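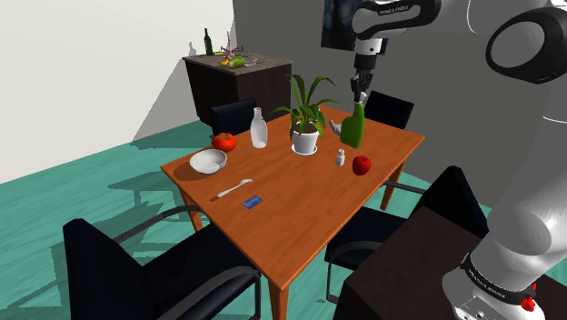
蒂达德利,一月

蒂达德利冬季篮球联赛(Tidadley Winter Basketball League,当地人多半只叫它“冬联”)是蒂达德利及周边城镇的一项半职业男子篮球赛事,每年入秋之后开打,来年春天决出冠军。联赛现有20支球队参加,分为河东、河西两组。它的水平当然没法和顶级职业联赛相比,可在本地人心里,冬联的分量一点也不轻:许多人家里祖孙三代看的是同一支队伍,坐的是看台上同一个角落,连骂裁判的腔调都是一脉相承的。

名称

联赛早年并不叫现在这个名字。最初几届的秩序册上印的是“蒂达德利工余篮球会”,后来随着邻近镇子的球队陆续加入,“工余”两个字显得不太合适了,因为不少队员已经领起了出场补贴,于是改成了冬季联赛。老球迷口头上仍然爱说“去球会”,意思就是去看球,外地来的年轻人第一次听见往往要愣一愣。

起源

联赛的前身是几家工厂之间的友谊赛。蒂达德利冬天来得早,河面一封冻,码头上的活计就少了,年轻人闲不住,便在仓库里支起篮架打球。那时候的仓库地面不平,靠西头的一块木板踩上去会往下陷,主队的后卫个个心里有数,运球到那里总要绕一绕,客队可就吃了大亏。这块木板后来在许多回忆文章里都出现过,位置却说法不一,有说在罚球线附近的,也有说在底角的,大概是各人摔倒的地方不同吧。

友谊赛打了几个冬天,看的人越来越多,几家球队的负责人坐下来商量,定下了统一的赛程和规则,联赛就算正式有了。头一个赛季只有六支球队,打的是双循环,冠军归科莱克斯队(Collex)。奖品是一面锦旗和一头羊,锦旗至今还挂在科莱克斯队的休息室里。

赛制

常规赛阶段,同组球队之间打主客场双循环,跨组球队之间只打一场,主客场由抽签决定,下一个赛季再对调过来。每场比赛四节,每节十分钟,打平则加时五分钟,直到分出胜负为止。常规赛积分方法比较传统:胜一场得两分,负一场得一分,弃权不得分。两队积分相同的时候,先看相互之间的胜负,再看相互之间的净胜分,最后才看总净胜分。

每组前四名进入季后赛。首轮和次轮都是三战两胜,常规赛名次高的一方占有主场优势。总决赛的办法则比较特别,沿用了很早以前的老规矩,只打两场,主客各一场,以两场总比分定胜负。第一场打平不设加时,第二场结束时如果总比分相等,才进行加时。这套办法让外地的教练很不习惯,因为在篮球比赛里,领先的一方往往会在最后几分钟收着打,而在冬联的总决赛首场,落后十分的球队也得咬牙去追,哪怕只追回两三分,到了第二场都可能救命。

有人多次提议把总决赛改成五战三胜,理由也很充分,场次多了,偶然性小了,门票也能多卖一些。各队投过票,每回都没有通过。反对最坚决的是几家小俱乐部,他们板凳不深,场次一多体能就跟不上,两场定胜负至少还有一搏的机会。

球队

科莱克斯队是联赛里资格最老的球队,主场在城东,球衣为深蓝色。这支队伍向来以防守见长,喜欢把节奏压得很慢,一个回合非要磨到进攻时限快到才肯出手,喜欢的人说这叫沉得住气,不喜欢的人说看了犯困。科莱克斯队的青年梯队在本地名声很好,联赛里各队的后卫,往上一查,不少人小时候都在那里练过。

洛夫洛队(Lovlow)来自河西的洛夫洛镇,是科莱克斯队的老对头。两队的交手被称作“过桥战”,得名于连接两岸的那座旧铁桥,客队球迷习惯在桥头集合,一路唱着歌走过去。洛夫洛队打法开放,三分球出手很多,手感来了谁也拦不住,手感不来的日子嘛,就只好请大家多包涵了。

蒂尔曼队(Tillman)加入得晚一些,起初成绩平平,连续几个赛季在河西组垫底,后来引进了几名身材高大的内线球员,才慢慢站稳脚跟。蒂尔曼队的主场在一所技术学校的体育馆里,天花板偏低,高抛物线的投篮有时会碰到横梁。按照联赛的补充规则,球碰到横梁即为出界,由对方掷球入界。

主要场馆

联赛没有统一的场馆,各队用各队的主场。总决赛两场也分别在两支球队的主场进行。几座场馆里最大的是科莱克斯体育馆,可容纳2,000名观众,看台为两面式,南看台离边线极近,坐在第一排的人把腿伸直了就会碰到边裁。冬天馆内供暖不足,老观众都会自带坐垫和热水,中场休息时保温杯的盖子此起彼伏地响,也算是这里的一种风俗。

洛夫洛镇的球馆小得多,声音却大得出名。那里的屋顶是铁皮的,观众一齐跺脚,回声能把场上的哨音盖过去,联赛为此专门规定,在洛夫洛主场执法的裁判必须配合明显的手势鸣哨。 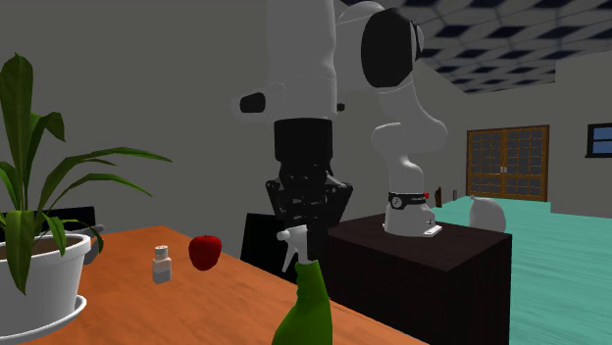
木桌上的绿色喷瓶与白色机械臂

重要赛季

说到冬联的历史,绕不过去的是那一届“一分决赛”。当时对阵双方正是科莱克斯队和洛夫洛队。首场在城东打,科莱克斯队赢了七分,照他们一贯的防守质量,多数人都觉得冠军已经拿到了一半。第二场移师洛夫洛,主队上半场投篮并不顺,直到第三节才找到感觉,一口气把总比分扳平,此后双方交替领先,谁也甩不开谁。终场前几秒,洛夫洛队突破造成犯规,两罚一中,单场赢了八分,两场相加得到147分,恰好比对手多出一分。

那场球留下了一桩争论,就是最后一次犯规究竟该不该吹。科莱克斯队的支持者坚持说防守人站得笔直,是进攻方自己撞上来的,洛夫洛的支持者自然另有看法。当时馆内没有录像设备,这件事便永远也说不清楚了,直到今天,两边的人坐到一张桌子上喝酒,聊着聊着还是会绕回到这一哨上。

另一个常被提起的是蒂尔曼队首次夺冠的赛季。那一年他们以河西组第四名的身份惊险晋级,季后赛首轮先输一场,之后连扳两场,次轮又是同样的剧本。总决赛里他们反倒打得最轻松,首场便建立起足够大的优势,次场从容应付。捧杯之后全队坐着一辆敞篷货车在镇上转了一圈,天寒地冻,几名主力回来就感冒了,庆功宴只好往后推。

著名人物

埃默森·罗查(Emerson Rocha)是联赛历史上最受爱戴的球员之一,司职控球后卫,整个职业生涯都效力于洛夫洛队。他一共为球队出场317次,为队史最多。罗查身材不高,速度也谈不上快,长处在于传球的时机和视野,队友常说,跟他打球得时刻把手抬着,因为你不知道球什么时候就到了。“一分决赛”中最后罚中那一球的也是他。据他后来在俱乐部刊物上的回忆,第一罚没进的时候他脑子里一片空白,走上第二罚之前,他低头重新系了一遍鞋带,其实鞋带并没有松。

退役之后,罗查留在洛夫洛担任助理教练,后来又接手主教练。他执教的风格与球员时代颇为一致,鼓励球员多传一次球,对失误比较宽容,对不回防则毫不客气。他还推动联赛设立了面向十六岁以下少年的附属赛事,每年在正赛之前开打,观众可以凭一张票连看两场。

裁判与纪律

联赛的裁判大多是兼职,平日里有教书的,有开车的,也有在邮局上班的,每个赛季开始前要统一参加体能测试和规则考试。每场比赛由三名裁判执法,这是后来才改的,早先只有两名,无球一侧的小动作常常管不过来。球员单场累计五次犯规即离场,累计技术犯规达到一定次数者自动停赛一场,停赛可以延续到下个赛季。教练对判罚有异议,可在赛后以书面形式提出,由联赛办公室答复,答复会贴在办公室门外的公告栏里,常有球迷专程跑去看,看完了再站在那里讨论上好一阵子。

球迷文化

看冬联的人讲究不少。河东的习惯是开场前全体起立,主队投进第一个球才坐下,碰上科莱克斯队开局手冷,大家便要站上好几分钟,年纪大的观众可以例外。河西没有这个规矩,那边兴的是敲锅盖,最初是哪一家带的头已不可考,后来球馆出于安全考虑禁止携带金属器物入场,锅盖就换成了硬纸板,声音闷是闷了些,气氛倒也还在。

客场球迷到访,主队照例要备一锅热汤,放在入口右手边,随到随喝。各镇的汤做法不同,洛夫洛是豆子汤,蒂尔曼偏爱鱼汤,胡椒放得很重。科莱克斯则年年都是土豆汤,客队球迷每年都要抱怨一番,抱怨完了照样排队去盛。

转播

很长时间里,外人想知道比赛结果只能等第二天的报纸。后来本地电台开始直播过桥战和总决赛,解说员坐在记录台旁边,由于离看台太近,观众的闲话时常会一并播出去。如今常规赛的大部分场次都有网络直播,画面由各主场自行提供,机位和清晰度参差不齐,电台直播也仍然保留着,有些老听众喜欢把画面的声音关掉,配着电台的解说看,只是两边信号有先后,往往是收音机里已经喊了进球,屏幕上的人才刚刚起跳。

另见

过桥战
科莱克斯体育馆
蒂达德利少年篮球赛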